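Search the Lollell help pages Go

Gripper parks in the wrong spot after a reset
Posted in August by hjaltested_bench

My simulated kitchen cell runs one arm on the Zasness controller. Since I reset it, the hand stops 700 mm from where I taught it. Speed is 900, if that matters. Is the arm broken?

mildly_calibrated
It's simulated, so put the spanner down. The reset wipes the base offset.
1. Reload the offset file and restart the controller.
2. Send the arm to park with the fingers open, to the left of the chopping board and well clear of the courgette.

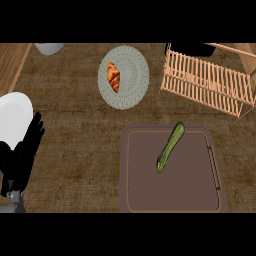
3. Save the pose twice - Indusness forgets the first one.

torque_of_the_town
Mine did this. I set the speed to 1,000 and it got to the wrong place sooner.

Last updated 2 months ago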